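## 4. Preparing the simulated kitchen demo for visitors

Complete this section before the doors open. The Flivolgate workstation must be on and the Drastirar scene library loaded.

1. Open the scene "Dining table" and select the Franka Emika arm.
2. Wait for the render window to appear on the visitor screen.
3. Check that the pan and the bottle opener are on the table.
4. Run the pick step and pause with the bottle in the gripper.

**Note:** Use the paused view as the idle screen between groups.
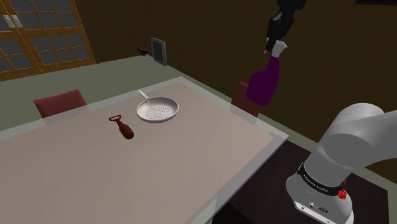 Flamcombe, Dec 11, 2020

Revised by Getachew Abdella for the open day. Replaces the November sheet.

5. Point out the grip at the neck of the bottle. The bottle is held at a tilt, clear of the tabletop.
6. Resume the run. Playback stops at step 300.
7. To repeat, press Reset and wait for the step counter to read 0.

**Caution:** Do not change the scene while a run is active. The Kofler logger drops the file and the run must be started again.

**Note:** Gripper speed is set to 42 percent for visitors. Leave it there. If the log folder holds more than 200 runs, move the oldest to the archive drive before the next group.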